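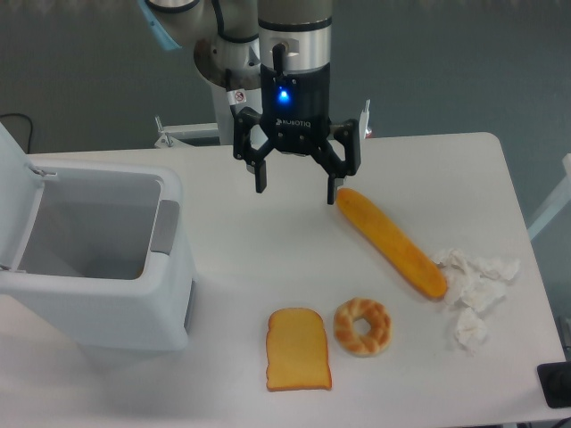
Ilona Kadlec

Old bread in a shared kitchen: report of my term project
Course: Household and Environment
Submitted Wednesday, November 6, 2024

1. Why I chose bread

In the residence on Bunden Street, where I live, we are 19 students on one floor and we share one kitchen. When I moved in, I noticed that the food I see most often in the garbage is bread. It is cheap, it is bought in a big piece, and it becomes hard before one person can finish it. In my home country old bread has many uses and my grandmother would be angry to see it thrown away. So I had a personal reason also, and I want to say this at the beginning.

My question was simple. How much bread do we put in the garbage in one week, and does this amount change if bread has its own bin?

2. The objects

The bin is a white plastic one with a square body and a hinged lid. I wanted a lid because of the fruit flies, which are a problem in our kitchen from June until the cold weather comes. A lid which stays up by itself is a big advantage when a person has a plate in one hand and a piece of bread in the other. The kitchen already had a bigger garbage can under the sink, and I left it in its place.

For bread I asked only about loaves, buns and baguettes. The baguette is the most difficult case. It is too long for our bread box and too long for most of the plastic bags, so it is left lying on the table, and the next morning the crust is like wood. I tried the flat white surface of a table as a place for cutting and for sorting, and crumbs with a brown crust are easy to see on white. The small pale crumbs are not, and I had to wipe with a dark cloth to find them.

3. The method

I did the project in two weeks. In the first week I changed nothing. Every evening I took the bread out of the normal garbage, with gloves, and weighed it on a kitchen scale. I did not enjoy this part. In the second week the separate bin stood on the table, and I put a note on the wall: "Bread only, please. Crusts also." I weighed the contents every evening at the same time, and I checked the normal garbage too, in case somebody forgot.

Bread with butter or jam on it was a problem. I decided to weigh it together with the topping, as I could not separate them in a clean way. Bread with visible mould I weighed in a closed bag and subtracted the weight of the bag.

4. Results

In the first week I found 629 grams of bread. In the second week it was 515 grams, counting both bins together. Of the second amount, 90 grams were still in the normal garbage, and most of this was toast with something on it.

The difference is smaller than I hoped. Two students were away for a part of the second week, so I cannot say that the bin is the cause of it. It is possible that people threw away less only because they knew that I was weighing. My instructor mentioned this effect in the first meeting and I think she was right to warn me.

What surprised me more was the kind of bread. In both weeks the heaviest pieces were the ends of baguettes, between a hand and a half hand long. Sliced bread was thrown away in small amounts, one or two slices, but a baguette end weighs as much as several slices. Two of my neighbours told me that they do not count the end as food.

5. What to do with the bread

The clean dry bread from the second week I cut in cubes, and I dried it in the oven at low heat. We ate it in soup. It was not a part of the plan, but the neighbours liked it and asked for the recipe. I also wrote to the Bomach community garden to ask if they take bread for the compost. They answered that they take only small quantities, because it attracts mice.

6. Problems and next steps

The emptying was the weak point. If the bin is for bread only, it must be emptied every day, otherwise soft bread goes mouldy under the closed lid. For one person with a project this is fine, but on a normal floor somebody must have it on the chore list.

If I repeat the work, I would measure for a longer time, write down how much bread is bought, and not only how much is thrown away. I would also try a long cloth bag for baguettes, hanging on a hook beside the fridge. The floor meeting has agreed that the bin can stay until the end of the winter term.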